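### 4.2 Grip width drift

The Stalley policy was trained on 800 hand-held demonstrations, and its authors put most dropped items down to poor vision. We doubt it. In our rerun the jaws usually reached the right place and then closed to the wrong width.
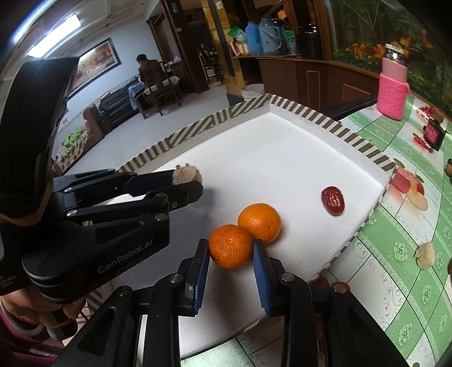
**Figure 3.** Sorting mixed produce by hand-held gripper.

Did the fault come from the camera? The width sensor was to blame, and its zero point had moved between sessions.

Lefèvre's check on the Zultar logs found the shift in 119 of 200 sessions. A fixed offset would be easy to remove, but this one grew with use — and the logs don't say when anyone last reset it.
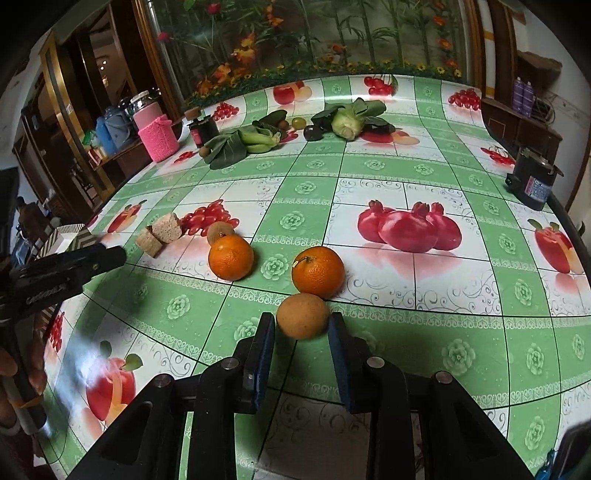 Bowen's filter drops any session whose closed-jaw reading is off by more than a set limit. It is a fair first step, and we think it hides as much as it fixes. An error that hardly matters on an orange could mean a miss on a kiwi, and both lie on the same table, so a single limit for every item makes little sense. We tried it anyway and lost some 40 sessions that looked fine on replay.

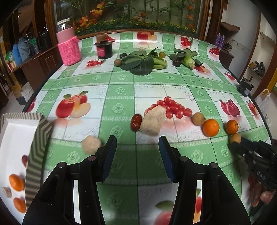 The Nondusia patch goes the other way and guesses the true width from the video. It was tested only by the people who wrote it, on sessions they chose. Until someone runs it on the full set, we would treat any reported drop rate with care, ours included.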